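Call for Participants: Working Group on Operating Practice for Two-Arm Tabletop Robots

Reference: Paver 7
Issued: August 25, 2025
Coordinating office: Codbridge
Contact: Eglė Jankauskaitė, group secretary

1. Purpose

Paver is drafting a practice guide for small robot cells in which two arms work over a shared table. The guide covers setup, handover between operators, cable routing, marking of arms, camera mounting, and the logging of stops. It does not cover mobile bases, arms mounted on ceilings, or cells enclosed by a fixed guard.

The first draft was circulated in July to the sites at Gokville and Luik. Comments showed that the sections on shared workspace and on end-of-task position are read differently from one site to another. The working group is being opened to outside participants to settle these sections before the draft goes to review.

2. Who may apply

Applications are invited from:

Operators with at least 100 logged hours on a two-arm cell.
Technicians who maintain grippers, wrist-mounted cameras, or arm cabling.
Safety staff who have signed off at least one risk assessment for a tabletop cell.
Persons who write work instructions or train new operators.

Formal education in robotics is not required. Applicants employed by an equipment supplier must say so on the form and will take part without a vote.

3. Work to be done

Participants read each section ahead of the meeting, try the stated procedure on a cell at their own site, and return a comment sheet. A comment must name the clause, state the problem, and propose replacement wording. Comments without proposed wording are recorded but are not discussed.

The clauses open for comment in this round are:

4.2 Rest position. Both grippers are to be brought to a stated rest position before a person reaches over the table. The draft does not yet say whether the rest position is set per cell or per task.

4.5 Shared zone. The area that both grippers can reach is to be drawn on the cell plan. Objects used in the task are placed according to the plan. Whether the zone must also be marked on the table surface is open.

5.1 Cables. Cables near the wrist are to be checked through the full range of motion at the start of each shift. Slack is to be recorded. A maximum slack of 700 mm has been proposed by Luik and is disputed.

5.3 Camera mounts. Fasteners are to be checked by hand before power is applied. Tape may not be used as the only means of holding a camera.

5.4 Labels. Each arm carries a label on the body. The label must stay in place when the gripper is changed.

6.1 Table surface. The surface is to be cleared of items not listed in the task sheet and wiped down between tasks.

6.4 Stops. Every unplanned stop is logged with the time, the clause in force, and the name of the operator.

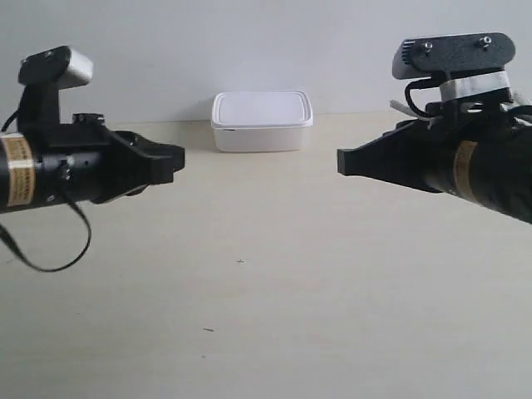
Two-arm cell with lidded container placed behind the grippers. See clauses 4.5 and 5.4.

4. Time and payment

The group meets online every second week, with one meeting in person at Codbridge. Reading and trials take up most of a working day between meetings. Travel to Codbridge is paid at the standard rate. No fee is paid for comment sheets.

5. How to apply

Send the completed form, a one-page summary of relevant work, and the signed consent of your employer to the group secretary. Quote the reference Paver 7 in the subject line. Forms are available from Room 1503 at the Codbridge office or by email on request. Incomplete applications are returned once for correction.

Questions on the technical content of the clauses go to Raimonds Jõgi, section editor. Questions on eligibility, travel, or voting go to the group secretary.

Applicants will be told of the outcome in writing. Names of accepted participants and their employers are listed in the front matter of the published guide unless a participant asks to be left out.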